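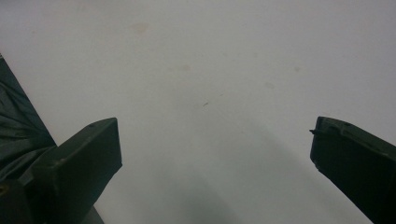

I have been trying to pick a paint color for the back bedroom since October, and I'm still not done. The room faces north and gets very little direct sun. The walls are the pink the last owners left, which looks fine in the evening and like raw chicken at 8 in the morning. What I want is something close to a plain matte light gray, pale enough that you could almost call it white, with a dark olive green on the door and the window trim. Those two colors sit well together. The trouble is finding the gray.

I started with sample pots from the hardware store in Movermont, which cost more than they should. The first was called Chiba and it went blue as soon as it dried. I put on a second coat to be sure and it went bluer. The next one, Peria, was better. It stayed gray all day, but at night under the ceiling bulb it turned a bit lavender. I lived with the patch for two weeks and decided I couldn't live with a whole room of it.

Part of this was my own fault. I painted the samples straight onto the pink, in squares the size of a paperback, and all I could see was the pink around them. The man at the paint counter told me to use big pieces of white poster board, leave a border, and move them from wall to wall. That worked much better. Peria looked warmer next to the window and almost brown behind the door. I should have asked him at the start.

I also changed the bulb. The old one was a very cold white, and swapping it for a warmer one took care of most of the lavender. So now Peria is back in the running, along with a third color that has only a number, 653, and no name at all.

The room itself is small. I measured 162 inches on the long wall, and one gallon should cover the walls twice with a little left over for touch-ups. The trim needs a quart. I already bought the green, in satin, and did the inside of the closet door as a test. It took three coats and it's darker than the chip, but I like it.

Prep is mostly finished. I filled the nail holes, sanded, and washed the walls with a sponge and dish soap. There's a long crack over the window that I've filled twice and it keeps opening up, so this time I used mesh tape. I still have to prime over the pink. The can says it can be recoated after 30 minutes, but in that room I'd give it the afternoon.

If 653 still looks gray tomorrow morning I'm buying the gallon.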